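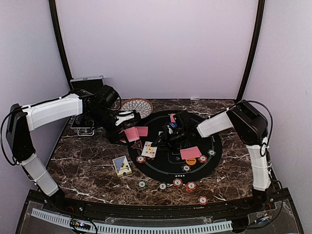 **FOR IMMEDIATE RELEASE**

**The Vudine road is open again, and the school bus is back on it**

VUDINE – I've been writing press releases for the Markari Mine Clearance Trust since it was four of us and a leaky van, and I don't often get to type a sentence like this one: the lower road between Vudine and Sedatura has been cleared, checked and handed back to the district!

Our teams spent eight weeks on it. They took 716 items out of the verges and the two fields beside the river, mostly mortar rounds and fuzes left from the fighting, plus a lot of scrap that had to be treated just as carefully. No one was hurt. The final inspection was signed off in April, and the first bus went through at 7:40 in the morning with Ieva Toom, our field supervisor, riding up front (she says she only wanted a lift to the bakery).

"People had been walking the long way over the hill for so long that the kids thought it was the normal way," Ieva told me. "I want them to get used to the short one."

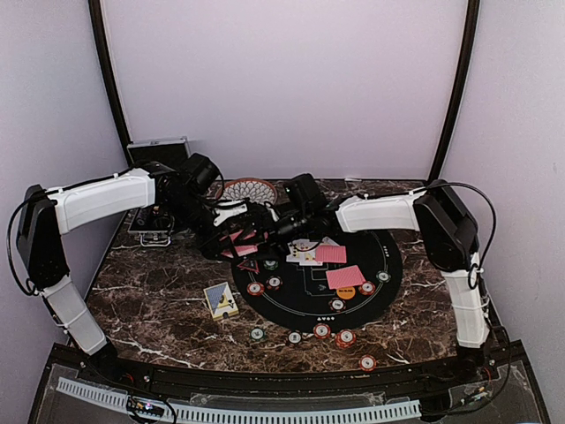

*A pink-backed playing card, held just above the poker mat.*

The road matters most to the 100 families on the Sedatura side, who can now reach the clinic and the market without the hill. Baltasar Herrero, who chairs the district council, has promised gravel for the worst stretch before the fall rains, and I'm putting that in print so we can all hold him to it.

Please, though – cleared means the road and the two marked fields. The woods above the old customs post are still closed, and the red signs there are staying up. If you see something metal in the ground, leave it alone, go back the way you came and call the district line. Our crew would much rather drive out for a rusty bucket.

Next up is the orchard at Oláh, where Leandro Cabello's survey team has already started walking the edges. We're also training new deminers this summer, and Ezequiel Pastor is taking applications at the Vudine office. You don't need a military background, but you do need patience and decent knees.

There's an open meeting about the Oláh work at 6 p.m. in the Sedatura school hall, on the last day of term. We've got 200 chairs, and there will be coffee.

**Press contact:** Hendrik Declercq, Markari Mine Clearance Trust, Vudine office. I pick up my own phone, usually by the second try.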